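Speaker notes: Walking the Mostulska Rim, an evening talk for the Rallbridge travel club

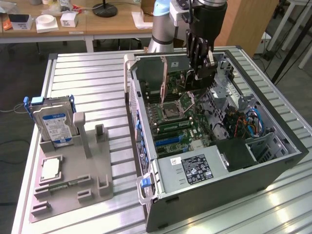

When should you go if you only have one day?
Aim for a Sunday in October, early in the morning, and start from the Vavby end.

(Let people settle. Coats off, late chairs in. Give it a minute.)

Hello everybody, and thank you so much for coming out on a work night. I've been wanting to give this talk for ages, and I'll warn you now that I wander off the path a bit, in talks as well as on trails, so please wave if I forget to come back.

The Mostulska is a river canyon, and the rim trail follows its north side from the village of Vavby to the old ferry landing at Caldeira. The high point is 1,904 feet, which sounds like nothing to those of you who do real mountains, but you start nearly at the water, so you feel every bit of it in your knees by lunchtime.

(Pause. Ask who has been to Vavby. If lots of hands, skip the bakery story. If only a few, tell it, but keep it short this time!)

Getting there: the bus from Rallbridge drops you by the church. Parking is behind the school, and it fills up by 9 a.m. on a nice weekend. Fill your bottles at the tap near the bus stop, since the next water is at the Caldeira end and the middle stretch has very little shade.

The first climb is the steep one, with 200 steps cut into the hillside. Take them slowly. At the top there's a bench facing east, and I always sit down there and eat half my sandwich, even when I've promised myself I'll save it.

After that it's easy walking through pines for a good while, and then the trees open up and you get the first lookout. The drop is more than 100 feet straight down and the railing only covers part of it, so hold on to children and dogs. The second lookout is the prettier one, to my mind, with the bend in the river and the red cliffs across the way (best before noon, when the sun is on them).

(Slow down for this part, people like to take notes.)

Going down to Caldeira you have a choice. The left fork is shorter and rocky. The right fork goes by the meadow and is much kinder if it has rained. I take the meadow every time now.

The ferry café does soup and a very good plum cake, cash only, and the last bus back leaves at 5:80, no, sorry, that's my typing, it leaves at 5:30. Be at the stop a little early, as the driver doesn't hang around.

(Questions. Trail maps are on the table by the door.)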